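Elleo Opens Its Setup Notes for the Rumico Tabletop Cell

September 18, 2025 – Elleo is delighted to release the full setup and care guide for Rumico, the tabletop robot cell its workshop has been running since June. The guide is free to read and free to copy, and it covers everything the team does to the cell between the moment the power comes on and the moment the first dish is picked up.

Rumico is a single arm with a two-fingered gripper, working over a table of everyday kitchen things. Most of the new guide deals with the gripper end, where small errors add up fast. A wrist camera that has shifted by the width of a fingernail will send the fingers into the rim of a bowl every time, and the arm will look as if it has forgotten all it knew!

"We used to chase these problems for days," said Amrit Tremblay, who leads cell upkeep at Elleo. "We'd blame the software, then the table, then each other. Now we start at the wrist and work back toward the base, and we usually have the answer before lunch. I love this job a lot more than I did in the spring."

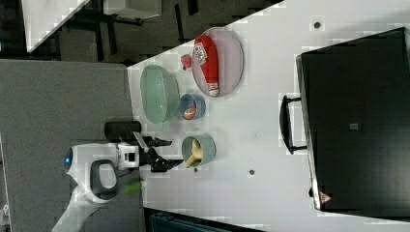 The daily check begins with the arm parked and the jaws fully open. Whoever is on shift wipes the inside faces of both fingers, checks the screws on the camera mount, and follows the cable back along the arm by hand, feeling for pinches. Then comes a slow approach to a bowl, stopped short, so the gap on each side of the rim can be compared by eye. If the gaps don't match, the camera is lined up again before anything else happens.

Bowls, plates and bottles get a chapter of their own. Light dishes slide when a finger brushes them, and a bottle on its side can roll, so the guide explains how to set closing speed and grip force for each one (there is a long section on caps, which the team is rather proud of).

The finger pads were the biggest surprise. Elleo had been changing them whenever they looked worn. The logs showed that grip began to slip after almost 700 closings, well before any wear could be seen, so pads are now swapped at 510. Spare pads come from Rizzi, and the guide gives the cutting pattern for shops that would like to make their own.

Tullio Donati wrote the repair pages after rebuilding the wrist joint twice over the summer. "The first time took me all day and I had a washer left over," he said. "The second time I wrote down every step, and those are the steps you'll read. The washer is on page one."

The guide, along with blank check sheets and Elleo's own logs under the project name Zirkon, can be picked up at the Elleo front desk or requested by mail. Corrections from other shops are very welcome and will go into the next printing.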